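Archive > Housing Studies > Working Papers > Section 4

Print this page | E-mail this article

4. Color and surface choices in small rental homes

4.1 Background

Tenants in the Wultau survey were asked which interior surfaces they would change first if the landlord allowed it. We received 762 usable answers. Walls came first and storage fronts second. Ackermann had expected flooring to lead, as it did in the Jeva pilot, but floors in Wultau had been replaced more recently. 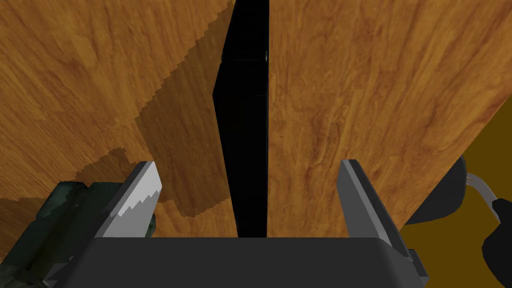 Storage fronts drew mixed comments. Older tenants tended to like visible wood grain and said it hid fingerprints. Younger tenants more often called it heavy, above all in narrow kitchens. Bastos coded these remarks separately from complaints about damage, which we leave to Section 5.

4.2 Strong wall colors

Landlords in the Bittencourt district repaint in white between leases. Navside, which manages 25 buildings there, let tenants in two of them choose from a wider chart in September.

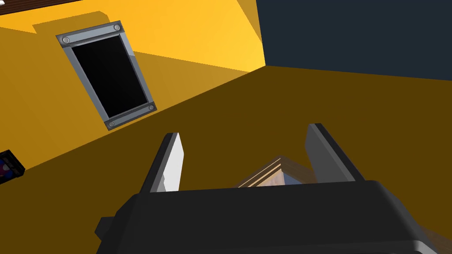 Yellow was picked more often than any other strong color, and blue came next. Several tenants used both in the same room. In interviews they spoke mostly about evening light and paid little attention to resale or to the next tenant. One woman said she had wanted a yellow kitchen since she was a child and did not care what it did to her deposit.

4.3 Windows and daylight

Wall color was rated higher in rooms with large windows. The link was weaker in rooms facing a courtyard.

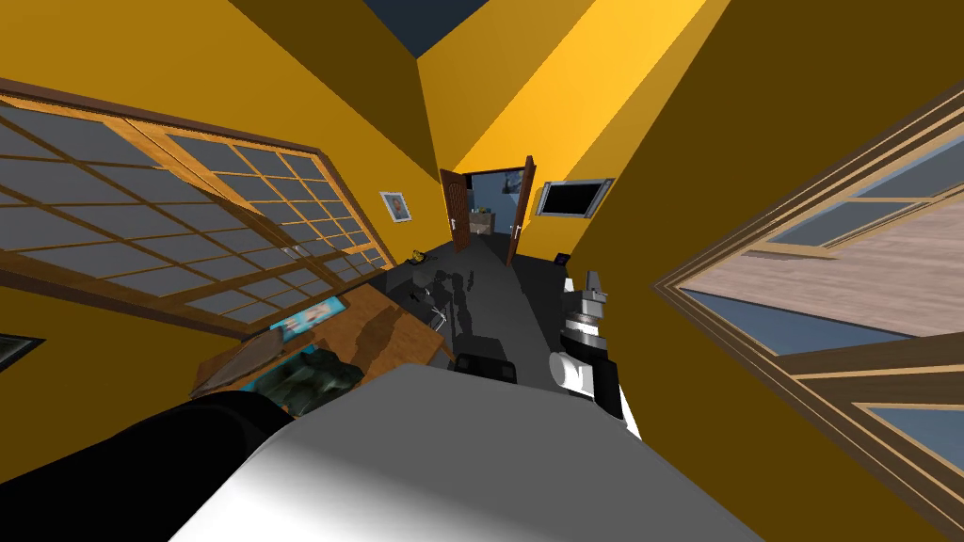
Figure 2. Interior with yellow walls and a wood-framed window divided into panes.

We did not measure light levels, so the ratings rest on what tenants told us. Bastos repeated the question by phone with the courtyard group and got much the same answers.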